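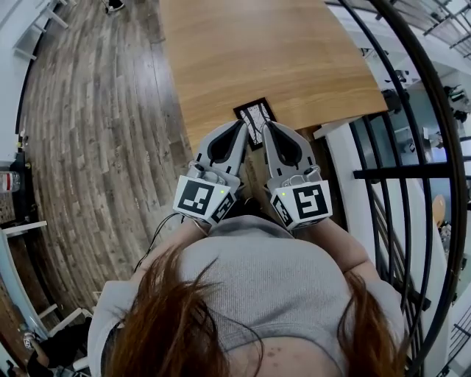
Tia Pilkington

What people in Trosutholm do with their stale bread

When we were told to pick a topic for the food and society module I had nothing. Everyone else seemed to have a topic by the end of the first session and I was still sitting there at lunch with half a sandwich. Then I went to put the crusts in the bin and felt a bit guilty, the way my gran would want me to, and thought, well, why do I feel guilty? It's bread! So I asked Vasiliki Economou (my supervisor, very patient) whether bread waste was too small a subject and she said to go and find out.

What I wanted to know was pretty simple. How much bread do people throw away in a week, what do they do with the bit they don't throw away, and does it depend on who taught them to cook? The last one ended up taking over, as you'll see.

How I did it

I asked households in Trosutholm to keep a bread diary for a week. You wrote down what you bought, what you ate and what was left, and you weighed anything that went in the bin. I had 37 households by the end. I started with more, but some people lost the sheet and one family went on holiday halfway through and left me a very sweet note about it. Kitchen scales were a problem too. Plenty of people my age don't own any, so I lent out two sets and spent a lot of that December cycling between flats with scales in my rucksack.

I also did longer chats with four people, and I spent three mornings at Lazaridis, the bakery on the corner by the bus station, who let me stand behind the counter from half past five. I have never been so cold or eaten so well.

The numbers

The average household binned 610 grams of bread over the week, more or less a whole small loaf. The worst was 1123 grams, and that was a shared student house where three people had each bought their own sliced white and not told each other. (I am allowed to say this as I know them.) Sliced bread was binned far more than unsliced. I'd expected the opposite, because unsliced goes hard faster, but people seem to see a hard loaf as something you can still use, and a slice with a spot of mould on it goes straight out with the rest of the bag.

Freezing made a big difference. Almost everyone who froze half the loaf on the day they bought it wasted hardly anything. Vasiliki pointed out that people who freeze bread might just be careful people generally, and she's right, and I can't untangle that with a diary and two sets of scales.

What people make

This was the fun part. I got breadcrumbs, croutons, bread and butter pudding, French toast, something called "egg thing" with no more detail, and a tomato and bread soup from Orestis Alexiou that I have now made five times. Orestis learned it from his mother and doesn't measure anything. I asked how much oil and he showed me by moving his arm in a circle over the pan. I've written it down as "two and a half circles".

Prodromos Panagiotou dries his in the oven after he's finished roasting something, with the heat off and the door shut, and keeps the rusks in a tin. He dips them in his coffee. He was quite shocked that I would put stale bread in a bin at all, and I went a bit quiet about the sandwich crusts.

Thanasis Pappas, who does the early shift at Lazaridis, told me they used to sell yesterday's loaves at half price but customers started waiting for them and leaving the fresh ones. Now the old loaves get ground up for crumb and sold in paper bags. The bags sell out by nine most days – I watched it happen.

Who taught you?

Nearly everyone who had three or more uses for old bread had learned from a person in their own kitchen, usually a parent or grandparent. People who'd learned from videos knew lots of recipes but mostly bought ingredients specially for them. They weren't looking in the bread bin first. It's a small group and I don't want to make too much of it, but it came up so often in the chats that I rewrote my whole last section around it.

What I'd do differently

I'd run the diary for a month, and not in December, when people have visitors and buy strange amounts of everything. I'd ask about freezer space, which I completely forgot, and some of the smaller flats only have an ice box. I'd also weigh the bread as it came in as well as the bread going out. I only have the waste in grams and the buying in "loaves", and a loaf turns out to mean anything at all.

Thank you to everyone who weighed their crusts for me. The soup recipe is in the appendix, circles included.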